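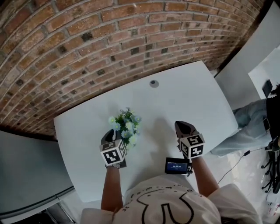

Figure 3. White tabletop with artificial flowers against an interior brick wall of mixed red, tan and charcoal units.

4.2 Does exposed brick make a room quieter?

The claim that bare masonry "calms" a workplace turns up in most of the fit-out literature we reviewed, usually with no measurement attached. Farkovent repeats it in its design guide and cites Barbieri, whose own report rests on a survey of 18 tenants. None of them was asked about noise. They were asked whether they liked the wall.

Fired brick absorbs very little sound at speech frequencies, and the mortar joints do not change that much. What the tenants may have noticed is carpet, or fewer people. The Lisetti trial did record levels before and after plaster was stripped, but it moved the microphone by 5 m between the two sessions and reports a single average for the day. We are not persuaded that the drop it found belongs to the wall.

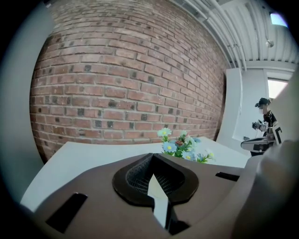

The ceiling is the surface we would look at first. Ramwood compared rooms with a floor area of 100 to 150 square meters and found that ceiling treatment accounted for most of the spread in reverberation time, with wall finish adding almost nothing. Its sample was small too, and all its rooms were furnished by the same supplier, so we treat the result with caution. It does at least report where the microphones stood. The preference data in Section 4.1 should be read as preference data, and the acoustic claim set aside until someone tests it with the furniture held constant.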